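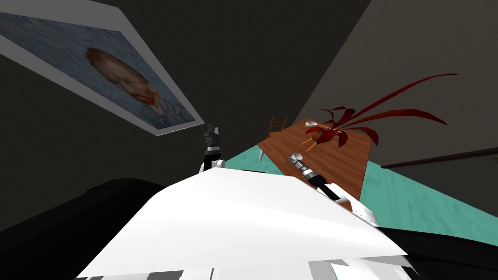

Funeral and Memorial Visit Checklist, with comments
Delorme Chapel, Jargate Road site
For use before every visitation and service

Mark each line OK, Not OK or N/A. Write what you found, including on the OK lines. A sheet with nothing but check marks tells me the person had a pen.

1. ARRIVAL AND PARKING

1.1 Front walk clear, no loose pavers
Not OK. Third paver from the steps still rocks. It was marked "fixed" on the last sheet. Someone has pushed sand under it, and the sand is already washing out. Older mourners come up that walk arm in arm and looking at each other. Reset it properly.

1.2 Ramp rail tight at both ends
OK. Pulled hard on it top and bottom. No movement.

1.3 Hearse lane coned off before family arrives
OK, but the cones went out at 9:40 for a 10:00 visitation and two cars had to be moved. I don't call that "before."

1.4 Outside lights working
OK at the door. N/A for the lot, as the check was done in daylight. Whoever has the next evening visitation should do this line again.

2. VISITATION ROOM

2.1 Exits open from inside without a key
OK. Opened both myself.

2.2 Flower stands level and out of the aisle
Not OK. Tall easel sprays were set too close to the side exit. The florist's note says they were "placed per chapel plan." I have the plan and they were not. Moved before the doors opened.

2.3 Water under flower stands
OK after mopping. Trays are supposed to go under every basket. Some had none.

2.4 Candles
N/A, battery type only. I am told the Watodness candles "cannot overheat." The box says to keep them away from fabric, so keep them away from fabric.

2.5 Memory table steady with photo albums and guest book on it
OK with the books spread out. Piled at one end, it tips. The Army flag case is heavy and belongs in the middle.

2.6 Slideshow cord taped down along its full length
Not OK. Taped at the ends and loose in between, right where the line forms. Retaped.

3. CASKET AND CHURCH TRUCK

3.1 Wheel locks hold on carpet
OK.

3.2 Wheel locks hold on tile
Not OK on the Drevitent truck. Left rear lock clicks and then rolls anyway. The service slip says "adjusted, tests good." Tested by whom, and on what floor? Tagged out. Use the older one until a repair person shows me it holds.

3.3 Pallbearer briefing given before the lift
OK. Six bearers, all told which hand and which foot. One had a bad shoulder and only said so when asked. Keep asking.

3.4 Lift path walked ahead of time
OK. Doorstop at the vestibule has to be kicked flat or it catches a heel.

4. CHAPEL

4.1 Seating
14 rows, checked by sitting down in them. Two pews creak and one has a split in the front edge that will catch stockings. Sanded and taped for now. Tape is not a repair.

4.2 Aisle width
60 inches at the narrowest point, measured with the end chairs in place. Please measure it again if chairs are added. The last person wrote "looks fine."

4.3 Fire extinguishers in date and on the hook
OK in the chapel. The one in the kitchen hall was on the floor behind the coffee cart - in date, and no use to anyone there.

4.4 Microphone stand and lectern
OK. Lectern light gets hot on the underside. Tell the readers.

5. GRAVESIDE (when we supply the tent and chairs)

5.1 Tent stakes driven and flagged
OK. One flag missing, replaced.

5.2 Greens laid flat, no hidden edges
Not OK on first look. A fold near the front chairs covered a board end. Fixed before the cars came up.

5.3 Honor guard standing area firm and clear
OK. Ground soft after the July rain, so they were moved back two paces onto gravel. Rifle party kept well off from the family, and the family told to expect the noise.

5.4 Drinking water on hand
OK.

CARRIED OVER
Paver at 1.1. Lock at 3.2. Pew edge at 4.1. All three stay open until I have seen them. A phone message saying they are done does not close them.

Sheet goes in the red binder in the office, top shelf. Copy to Jargate Road front desk.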